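Häufige Fragen zum Zusammenlegen und Verstauen von Winterjacken

Jedes Jahr Ende Februar trudeln bei mir dieselben Fragen ein, deshalb sammle ich sie jetzt mal an einer Stelle. Stand: 28.02.2020

Wann räumst du die Steppjacken weg?
Meistens im März, aber eine bleibt immer draußen -- ich friere halt schnell! Wer morgens früh mit dem Rad los muss, wartet lieber noch ein bisschen.

Wo legst du die Jacken zusammen?
Auf dem Bett, ganz klar. Der Tisch ist mir zu hart und zu klein, und auf der Bettdecke rutscht so eine glatte Jacke auch nicht gleich runter (na ja, selten). 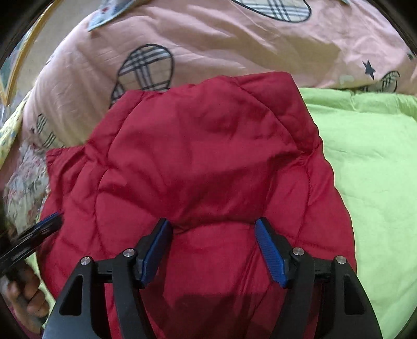 Erst mal werfe ich also alles so hin, wie es kommt, und dann wird sortiert. Reißverschluss zu, Taschen leeren, Ärmel nach innen, und von unten zur Kapuze hin aufrollen. Bitte nicht draufknien, das mag die Füllung gar nicht.

Vakuumbeutel, ja oder nein?
Bei mir nein. Ich hatte mal 2 Stück, und die Jacken sahen im Herbst aus wie Pfannkuchen. Inzwischen nehme ich die Stoffboxen von Komora, da passen 3 Jacken rein, wenn man sie locker rollt.

Muss ich vorher waschen?
Wenn am Kragen was zu sehen ist, unbedingt. Sonst reicht mir Auslüften über Nacht. Schaut aufs Etikett, manche Jacken dürfen gar nicht in die Maschine!

Was mache ich, wenn die Füllung klumpt?
Kammer für Kammer mit den Fingern auseinanderzupfen, am besten vor dem Fernseher. Den Tipp habe ich von Tsz-kin Wu, danke nochmal dafür!

Und die Bettdecken?
Die kommen bei mir ganz zuletzt dran, dazu schreibe ich noch was Eigenes.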